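Chapter 7
Potting Soil and the Claims Made for It

Most advice about container soil comes printed on the bag, and the bag is trying to sell you another bag. Read enough of them and you will learn that soil must be fed, fluffed, woken up and replaced every spring. Some of this is true of some soils. Very little of it has been tested on the pot you own.

Jaqueline Contreras grew the same herb in 22 pots at the Villanueva teaching greenhouse and loosened the surface in half of them once a week. She expected the worked pots to do better. By December she could not tell the two groups apart without reading the tags. One trial settles nothing, but it should make you slow to believe a label.

This chapter asks what working the soil in a pot does, and what it only seems to do. Begin with the two tools most people reach for, a brush and a small blade.
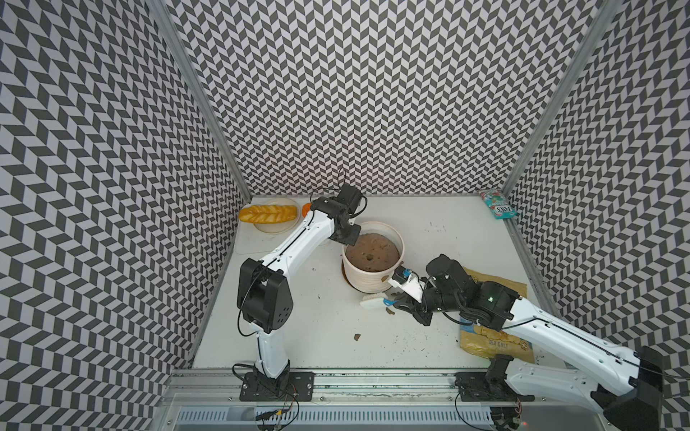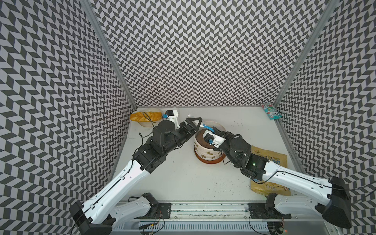 A pot of soil with a scrub brush (first picture); a small blue-handled hand tool at the pot (second picture).

SECTION 7.1: SURFACE WORK

An uneven surface is often blamed for poor watering. The usual argument is that water runs to the low spots and leaves the rest dry. In a wide bed, perhaps. In a single pot the distances are short, and you should ask how much of the difference lasts past the first inch.

A hole in the surface gets blamed too, for drying out the roots. Before you fill one, find out how deep it goes. A shallow dent and a channel running down to the drain hole are different problems, and the first may be no problem at all.

Brushing is harder to defend. It can clean spilled soil off a rim or a table. Claims that it does anything for the plant need better evidence than we have found.

Key terms: crust, channel, compaction, top dressing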